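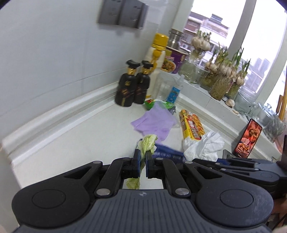

Courses > Everyday Cooking > Term One > Handout 4: Leafy Greens at the Counter

Welcome back, everyone, and thank you for bearing with the parking. For this handout I'd like us to slow right down and spend our time on leaves: cabbage, lettuce, chard, whatever your market had when you got there. I know some of you were hoping we'd go straight on to the dumplings (Costel, I did see your face), but a dumpling is mostly cabbage when you get down to it, and an hour spent on the filling now will make the next session a good deal more fun.

Let's begin with the counter. A home counter is hardly ever bare, and I don't think it has to be. In the corner of the white counter by the window you'll find a light purple cloth spread out, a yellow-and-red food box lying at an angle beside it, and a shiny green packet under the far end of the cloth. That is a perfectly ordinary state for a kitchen to be in! What I would ask you to do, before the greens come out of the bag, is make yourself one clear patch the size of your cutting board plus a hand's width all around. Push the packets back toward the wall. Fold the cloth if you want it for drying, and put it on the side of your writing hand.

Now, the leaves. Take them off one at a time from the outside, and hold each one up to the light for a moment. Window light is best, which is why I keep nagging you about standing near it. You're looking for grit in the folds, for small holes, and for any part that has gone slimy. Limp is a different matter. A limp piece of cabbage or lettuce, yellow-green and crumpled over on itself, can still be a useful thing to have, and I'd like us to stop throwing so much of it away. Asnakech Derese, who taught this course before me, used to keep a bowl for what she called the tired ones, and at the end of class they all went into the soup.

If you want to try reviving lettuce, use plenty of cold water and give it time. I go and do something else for a while (lay the table, call my sister). Lettuce may come back crisp enough for a salad and it may not, so taste a piece before you commit. With cabbage I don't bother. I shred it and cook it.

Cabbage for the filling, quantities for one table of four:

800 g cabbage, weighed after the core is out
40 g ginger, peeled and grated
2 teaspoons salt
A small bunch of scallions, green part too

Shred the cabbage as finely as you have patience for, then toss it with the salt in your biggest bowl. Leave it while we talk through the dough. When you come back to it, take it up in handfuls and squeeze over the sink, harder than feels polite. Signe asked last time whether you can skip the squeezing, and the answer is yes, if you like a wet dumpling. The ginger and scallions go in after that, never before, or you'll squeeze all the flavor down the drain with the water.

A word on boxes and packets, which came up in the questions. By all means use a frozen or boxed product alongside what we make here, I do it myself on busy nights. Just read the cooking directions before you toss the outer box. Selamawit writes the oven setting on a bit of tape and sticks it to the inner bag, and I have copied her ever since.

For next time, please bring a clean dish towel, a lidded container, and one green vegetable you have never cooked before. The Linardale market has a good stall for these near the side entrance, open until 2 p.m. Reading is the chapter on brassicas in the course binder, and you can leave out the section on pickling, as we'll get to that in October.

If you have to miss a session, leave a note for Kalkidan Sisay at the front desk and she'll put a copy of the handout aside for you.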